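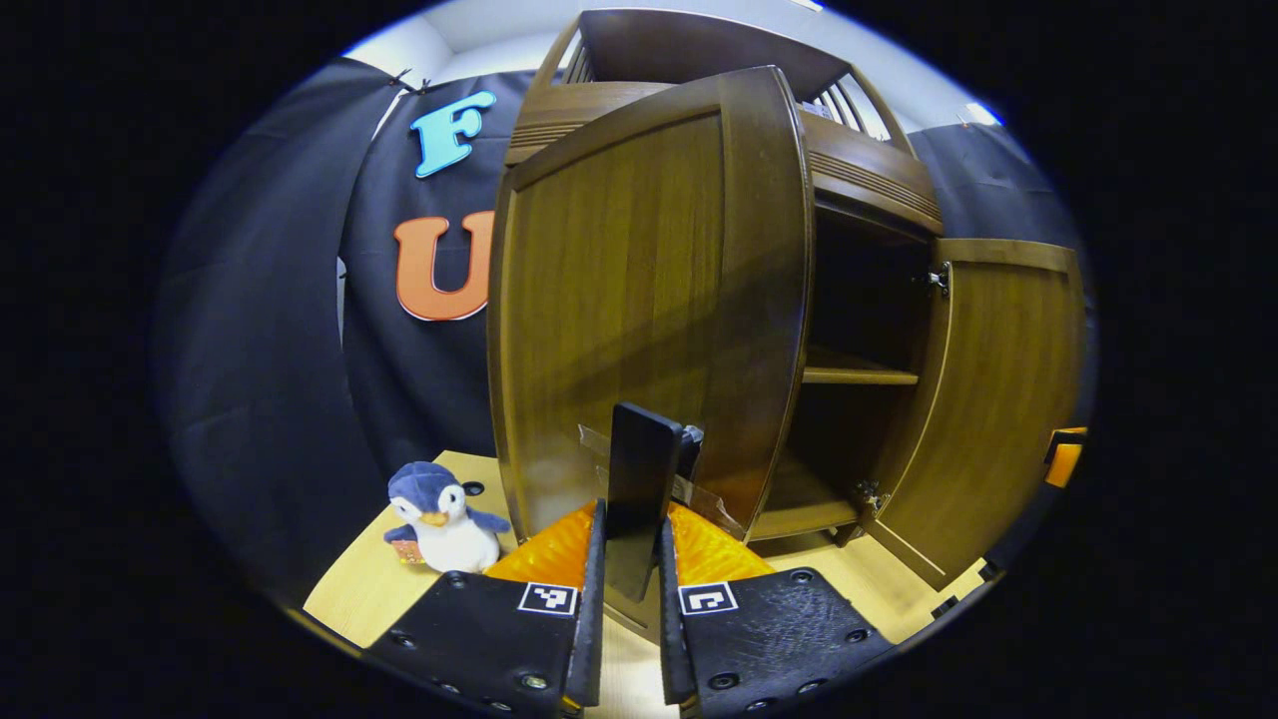

The brown cabinet: what goes where

The wooden cabinet at Kastora is back in use, and from 6th October anyone on the house list can put things in it and take things out. It spent the summer full of items that had no other home, so please read this before you add anything.

The cabinet came to us from the old reading room on Onach Street, along with the step stool and the coat rack. Mỹ Lâm emptied it last month, wiped down the inside and rubbed the doors with a little furniture oil. The grain has come up well. There is still a scratch low on one side that we are leaving alone.

The part behind the doors is for anything used less than once a week. Board games and puzzles go on the shelf, with the lids taped if the box is weak. The space under the shelf is for the bigger things: the picnic blankets, the bag of costumes and the folding easel. Leave the easel until last or it traps everything else. It is fairly dark in there even with both doors open, so labels should be large and should face out. A strip of masking tape and a thick marker will do.

The doors are tall and swing a long way. Open them fully before you reach in, and look behind you first if the children are on the floor. If a door doesn't want to close, something is sticking out past the edge of the shelf. Move that thing back and try again. Two people have leaned on the doors instead, and hinges this old are a nuisance to match.

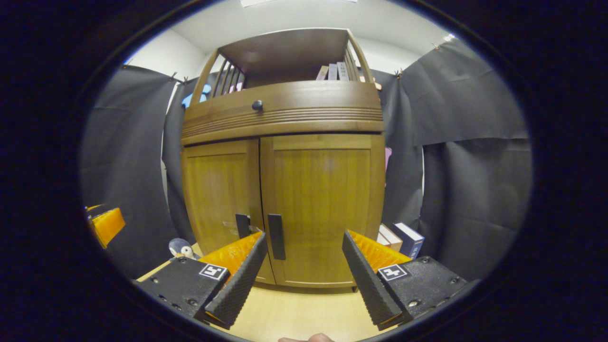 Books are the other matter. The open compartment on top is for the books being read this month and only those. A few upright ones are fine. When a new one goes up, an old one comes down and goes back to the main shelves in the hall. Books have also been ending up on the floor beside the cabinet, leaning on its side. They get kicked there and the corners go soft. If you don't know where a book belongs, put it in the returns basket by the front desk and Mỹ Lâm will sort it out.

Small toys can stay up top as long as they fit inside the railings. The penguin is everybody's favorite and may sit wherever the children last left it, but it should be back at the cabinet by closing time. Please leave its tag on. Soft toys that need a wash go in the cloth bag in the laundry room. Small pieces are the hardest to keep track of, and they slip into gaps next to the furniture. Have a look down the side of the cabinet when you tidy up, especially next to the curtain.

The drawer is for paper, crayons and the sign-out book. No scissors, glue or batteries. Those are kept in the office at Diệp, next door, and you can ask for them at any time during opening hours.

On the subject of the curtains, the dark gray ones are held up with clips and they do not like to be pulled. If one comes down, fold it over a chair and leave a note at the desk. We have asked Grimura for a price on a proper rail and brackets. Their first quote was $688 with fitting, which is more than we want to spend, and they are working out a simpler version. Our limit is $400. We hope to have it settled before the December break.

We also need a few things for the inside of the cabinet. Shallow boxes with lids would be the most useful, the kind that hold printer paper, and we can take up to 50 of them between the cabinet and the hall shelves. Clean ones only, please. We have enough shoeboxes.

A general tidy will be held on the last morning before the break, starting at ten. It should take 3 hours. Bring a duster if you have one. Coffee will be on in the kitchen, and any games with missing pieces will be put out on the hall table for people to take home for parts.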